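Spacing, retention and the forgetting curve: notes on thirteen months of flashcards

Print this post | E-mail this post

I have been asked twice now why I schedule my revision the way I do, so I am writing it down once and will point people here in future. The subject is memory, and in particular the spacing effect: material studied in several sittings with gaps between them tends to be kept longer than the same material studied in one block of equal length. The effect is old and well supported. What is less settled is how long the gaps should be for one person with one set of cards.

The usual starting point is the forgetting curve. Recall of unconnected items drops steeply at first and then flattens out. Each successful recall makes the next drop shallower. A scheduler tries to show the item again while it can still be retrieved, but only with some effort. If it comes too early, the review is cheap and adds little. If it comes too late, the item has to be learned again and most of the benefit of the earlier reviews has gone.

My own deck has 800 cards. They cover terms and definitions from an introductory psychology course, plus a block of neuroanatomy that I added in June and have regretted since. I used Tomeo for the first part of the period and then moved everything to Undix. Tomeo uses fixed steps, doubling the interval after each correct answer. Undix adjusts the interval by card, according to how the card has been answered before. The import kept the card text and lost the review history, so every card started again from zero. Anyone comparing my figures across the two programs should bear that in mind.

To get something I could measure, I set aside 100 cards and split them at random into two groups. One group was reviewed by recognition, with the answer picked from a short list. The other was reviewed by free recall, with the answer typed in before the card was turned. Both groups followed the same schedule. The recognition group felt much easier throughout, and my ratings of my own confidence were higher for it. On the final test, which was typed for both groups, the free recall group did better by 13 cards.

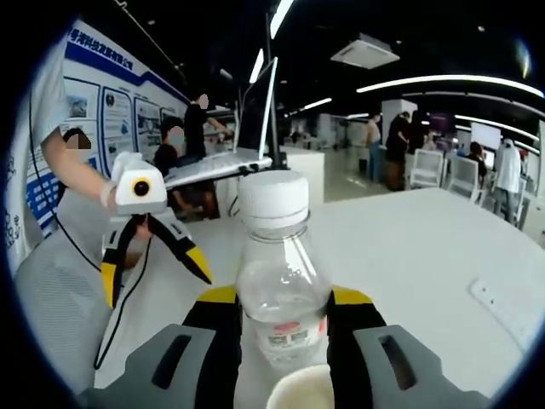 Water bottle on the table, label side showing.

This is the expected direction. The literature calls it the testing effect, or retrieval practice, and the gap between how well people think they know something and how well they can produce it comes up again and again. Recognition lets familiarity stand in for knowledge. The feeling of knowing is real enough, but it is a poor guide to whether the word will arrive when there is no list in front of you.

There are several faults in the design. I wrote the cards, sat the test and marked it. The final test was in the same format as one of the two conditions, which favours that condition. A better version would test half of each group in each format. One hundred cards and one person is also a small sample, and the random split put more of the long Latin names in the recognition group than I would have liked. I did not correct for this.

A note on interference. The neuroanatomy cards did badly under both methods, and I put most of that down to similarity between items. Superior and inferior, anterior and posterior, and several structures whose names differ by one syllable. When two cards share most of their wording, each becomes a plausible wrong answer for the other. Spacing does not fix this. What helped was suspending one card of each pair until the other had reached a long interval, then bringing the second one back with a reworded prompt.

Time of day made no difference that I could find. I reviewed at 7 a.m. for half the period and after supper for the rest, and the error rates overlap. I slept badly in some weeks and would have expected that to show, but I kept no proper record of sleep and will not guess.

Two readers asked about Gasik, the add-on that hides the interval from you until the card has been rated. I now leave it switched on. Seeing the next interval in advance changed my ratings, as I would mark a card as hard simply to see it again sooner. The Hegazy template does something similar with a plain spreadsheet, if you prefer not to install anything.

Next I intend to repeat the split with the test formats crossed, using new cards and leaving out the neuroanatomy.

Print this post | E-mail this post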